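About Zevley

Hi, and thanks for stopping by! We try out robot grippers, arms, cameras and controllers so that the people who have to buy them don't need to guess.
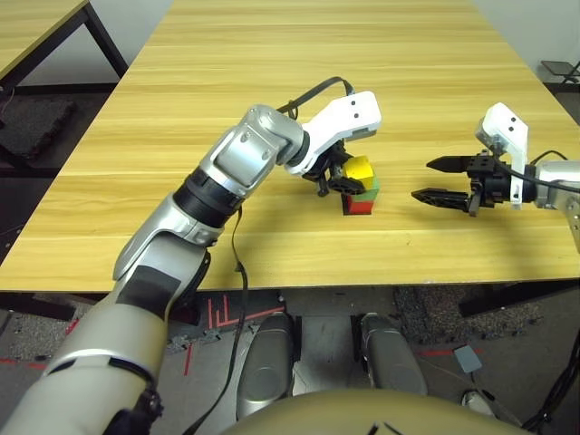

I started Zevley after a bad purchase at my last job. We'd ordered a gripper that looked great on paper, and it couldn't hold a paper cup without crushing it (we went through a lot of cups). I kept thinking somebody should have told us, and after a while I figured that somebody could be me. There are four of us now, in a rented unit in Proltesby with too many cables and one very good coffee maker.

Most of what we do is side-by-side work. You send us two or three grippers you're considering, we mount them on the same arm, and we give them the same jobs: cubes, cups, bags of screws, soft fruit, whatever is closest to what you handle. Stacking cubes sounds like kid stuff, I know, but I love it – you learn so much about finger pads and wrist wobble from watching a block get set down on another block. Our standard run has 16 tasks, and we repeat every one of them until we're sick of it.

We also do cameras and controllers, which mostly means chasing lag and bad lighting. Our longest job so far was for Grullus, who wanted to compare three wrist cameras over a whole August of packing work. That one ended with 491 pages of logs and a much shorter report, and yes, they read the short one.

Our reports are written in everyday words. If a gripper drops things, we say it drops things, and we tell you when and how often. We don't sell hardware and we don't take a cut from anyone who does. You get the raw logs too, and you're welcome to come stand next to the bench while we work – bring shoes you don't mind getting dusty!

Our newest project is called Muriithi, a set of cheap, printable test objects that any small shop can make and use at home. It's still rough, especially the hinged ones, but write to us if you'd like the files early and we'll add you to the list.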